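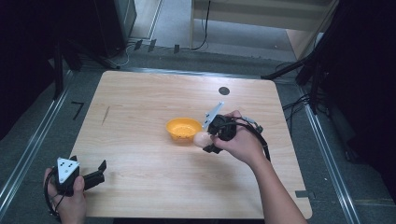
Jan 20, 2026
By Jui-lin Mok
Print | E-mail

Drosten chapbook, second proof. Collated against the typescript, all 35 poems. Line breaks match except in "Auer, Low Water," where the long couplets turn over at the measure and read as quatrains. Tried 10 on 13 in place of 11 on 14. Two couplets still turn over. Options are a wider page or a hanging indent of one em. Indent set for now.

Stanza breaks falling at the foot of a page: seven. Marked each with a catchword in pencil so Devendra can see where the white space is real. The poet uses no punctuation in the second section, so a lost break changes the syntax.

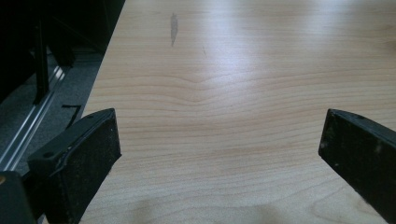

Elfriede Lüthi would leave the turnovers flush right with a bracket, as in the old hymnals, and thinks the indent makes the poem look like prose with a limp. Set one page her way for comparison – the bracket collides with the folio on the verso. Sent both versions to the poet.

Epigraph: typescript has "salt," first proof has "silt." Kept "salt." The magazine printing from last March also has "salt," but it drops the dedication, so I don't fully trust it.

Run is 201 copies, one of them for the file. Paper on hand covers 70 at the current trim. A wider page means reordering. 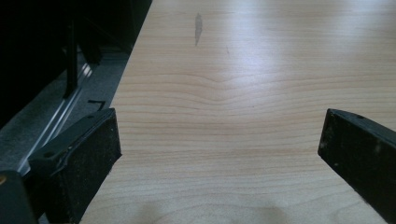
Open items

– Poet to rule on turnovers.
– Brahim to check the accents in the French refrain, both occurrences.
– Contents page still lists the cut sonnet.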